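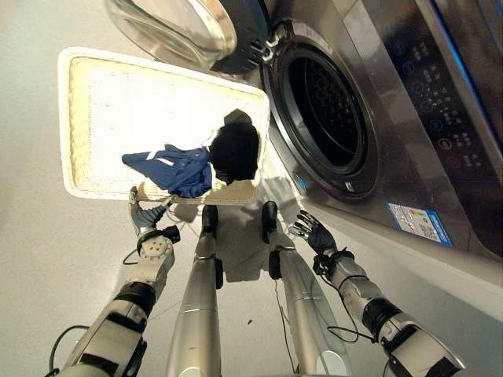
Shallow basket or tall hamper next to a front loader?

Forum: Laundry & Utility Rooms
Apr 20, 2020

plumwood_attic
So I finally gave up on my tall hamper and went with a low white tray style basket that just sits on the floor by the washer. Blue stuff and black stuff go in together now, door swings open, everything's right there. I love it! My sister thinks it's silly and says I'll be bending over all day. Who's right?

sudsy163
Your sister. I had a Zorkora low one for 2 years and my back hated every minute. Get a tall one with a handle and tip it into the drum.

plumwood_attic
Tipping never worked for me – half the socks ended up behind the machine. With a front loader you're already down there anyway.

maple601
Agree with the OP. The opening is low, the basket is low, you squat once and you're done. Only thing I'd say is watch the door. Mine opens wide and I kept parking the basket right where it swings.

sudsy163
Squat once? How small are your loads? I've got up to 20 towels a week here.

maple601
Okay, towels are different. I'd want a tall hamper for those too.

gravelroad_kim
Slightly off topic, but do you really wash royal blue with black? I did that in December with a new blue top that had white piping on it and the piping came out gray.

plumwood_attic
Always have, cold water, no trouble so far. Brand new things I do alone the first time.

gravelroad_kim
Cold wouldn't have saved mine, I don't think. I'd still split them.

sudsy163
Put the washer on a pedestal and then come back and tell me about low baskets.

plumwood_attic
No room for a pedestal, there's a shelf over it. I'm keeping the tray for now.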